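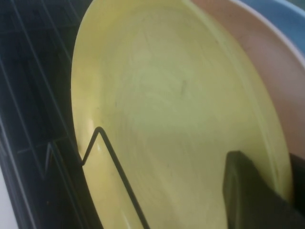 Tireck Skorska

So my project was on washing up, or more exactly on how much hot water student houses get through doing it. I picked it in a panic the night before the forms were due and ended up liking it far more than the coastal erosion one I'd meant to do (sorry, coastal erosion).

The plan was simple enough. I asked 14 households on the Cukov estate to keep a tally sheet by the sink for 17 days in December. Every time somebody washed up they wrote down whether they used a bowl, a plugged sink or a running tap, and how long it took. I also went round with a measuring jug and timed each kitchen tap, so I could turn minutes into litres later on.

Three households dropped out in the first week, one of them because the sheet fell in the sink. I should have laminated them! The rest were brilliant, and by the end I had 115 entries I could use. Some I had to throw away as they only said things like "ages" under time taken.

The main thing I found is that the running tap people nearly always used more water than the bowl people, even when they had less to wash. I expected that. What I didn't expect was how much the rinsing mattered. A few of the bowl people filled a bowl very carefully, washed everything in it, then left the tap on full while they rinsed things one at a time and stood them up to drain, and that wiped out most of the saving.

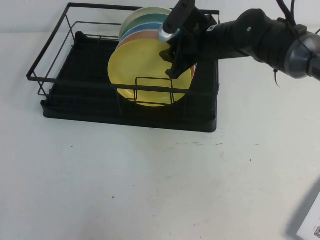
The households that did best rinsed in a second bowl, or saved all the rinsing up and did it in one go at the end. My gran does this and has been telling me to for years, so I've had to ring her and admit it.

I did have trouble with the taps. Two kitchens had one of those spray heads, and the flow changed depending on how far you pulled it out, so I measured it at full stretch and again tucked in and used the middle. My tutor wasn't keen on this and wrote "hmm" next to it in the draft. If I did it again I'd borrow a proper flow meter from the Tsegaye building, where they apparently have a cupboard full of them.

The other weak spot is that people knew I was looking. One house told me they'd started using a bowl purely to look good on the sheet, which is kind of them but no use to me. I've left their entries in and marked them with a star in the table at the back.

I'd like to run it again in the summer term with the sheets kept somewhere dry, and ask about water temperature too, which I only thought of once I'd collected everything in.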